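Jeltent Code Trainer: Setting Up Your First Exercise

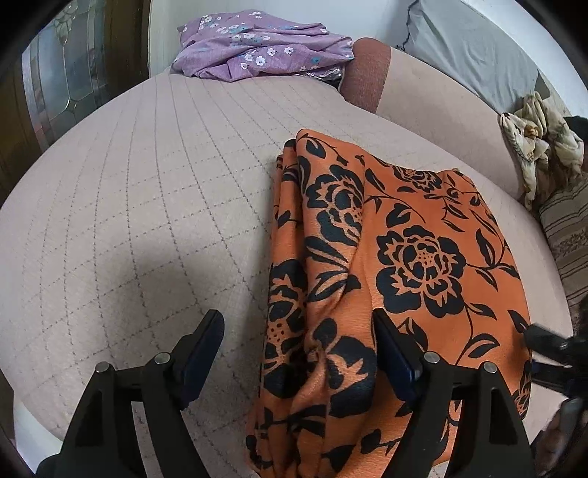
Folded orange fabric with a black floral print on a quilted bed.

1. Open Jeltent and select New Exercise.
2. Choose a language. Python is the default.
3. Type a project name and click Create. The starter file opens in the editor.
4. Click Run. Results show in the lower panel.

Note: Each exercise file can hold up to 600 lines. Longer files open as read-only.

Caution: Reset deletes all code in the exercise. Save a copy first.

5. To turn in your work, click Submit and wait for the green check mark.

395 shares | 12 comments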